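Puvitz burglary numbers, how are they counted?

stilon_reader
The Puvitz summary lists 1,042 thefts for the year and 618 burglaries. Last year's table had shed break-ins under theft. If they were moved to burglary, the two years can't be compared.

gridref7
They weren't moved. Footnote 2 says outbuildings stay under theft unless attached to a dwelling. 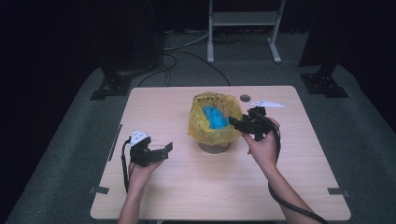

Flelum
Footnote 2 covers the district table only. The Eze page uses the older categories, and the totals were added together anyway.

gridref7
Then the Eze rows are wrong, but the trend holds. It's 7 rows.

stilon_reader
Seven rows can shift a small district quite a bit. I'd want them recoded before calling it a decrease.

Flelum
Agree on recoding. The raw file is due in October.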